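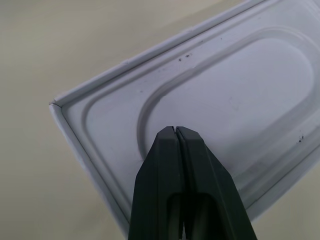 Dulce Olvera

Vokstead is a bicycle workshop and hire shop in Adden. We repair everyday bikes, hire out touring bikes and cargo bikes, and run maintenance classes on Friday evenings. I opened the shop after 14 years of working in other people's, the last of them at Cuevas, which sold mostly racing bikes and closed when the owner retired.

I wanted to work on the bikes people use to get to the station or carry their shopping. A lot of these come in with a rusted chain and two flat tyres, and the owner has usually been told somewhere else that it isn't worth doing. Sometimes that is right, and we will say so. Quite often a new chain, a set of brake pads and an hour of someone's time will put the bike back on the road.

What we do

Repairs are the largest part of the work. We look at the bike with you, write down what it needs and give you a price before we start. If we find something else once the wheels are off, we ring you first. Most jobs are finished within two working days, although March and April are busy and it can take longer then. We work on hub gears, drum brakes and older three-speed bikes as well as modern ones. We do not service electric motors or batteries, but we can do the rest of an electric bike.

Hire is by the day or the week. The touring bikes come with a rear rack, lights, a pump and a lock. Panniers can be added when you book. The cargo bikes are hired mainly by families trying one out before they buy, and if you go on to buy one through us we take the first day's hire off the price.

The Friday class starts at half past six. It covers punctures, brake adjustment, gear indexing and chain care over four weeks, and you bring your own bike. You don't need any tools. There is also a wheel-building weekend in the autumn, which fills up early.

The Groltura ride

Groltura is our yearly ride, a 39-mile loop out of Adden along the back lanes and home by the river path. It isn't timed. There is a tea stop at the halfway point and a mechanic follows at the back. The first one had a handful of riders, all of them customers. We now limit it to 400 places, as the lanes are narrow and we would like the villages to go on putting up with us.

Second-hand bikes

We take in unwanted bikes, strip them, replace whatever is worn and sell them with a six-month guarantee on parts and labour. We have sold 1,214 bikes this way since we opened. Anything too far gone is broken down for spares, so if you are looking for an odd mudguard stay or a cottered crank, it is worth asking. Children's bikes go quickly, and we keep a waiting list by wheel size.

Visiting

We are open Tuesday to Saturday, nine until half past five, and closed for lunch between one and two. You don't need an appointment for a repair, but please book hire bikes at least a day ahead. The entrance is level from the street and there are stands outside. Trailers and tricycles should come round by the yard gate. Ring the bell and someone will open it.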